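Timine Portable Scorer's Table
March, by the Karkness Athletic Supply product desk

The Timine is a portable scorer's table for college and high school basketball, volleyball and wrestling. It seats three officials and folds for storage between events. Karkness supplies it to athletic departments directly and through Kollár dealers.
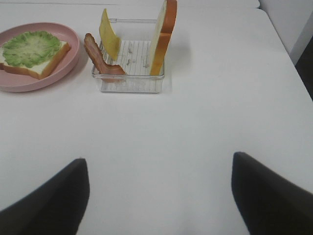
The steel frame locks at two heights. Each end carries a padded guard meeting the clearance most conferences require at courtside. Front panels may be ordered in any of 23 school colors, with the team name or conference mark printed at no added charge.
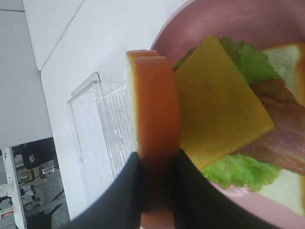
Power is supplied through a single cord with 7 outlets under the top. The Stilex control console fits the center position and is sold separately. Please quote part 422 when ordering replacement end pads.

Orders placed by an athletic department ship in over 3 weeks when custom printing is requested. Plain panels ship sooner.

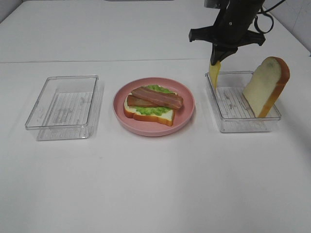 White tabletop with clear trays and a pink plate.

The frame is covered for 7 years and the printed panels for 3.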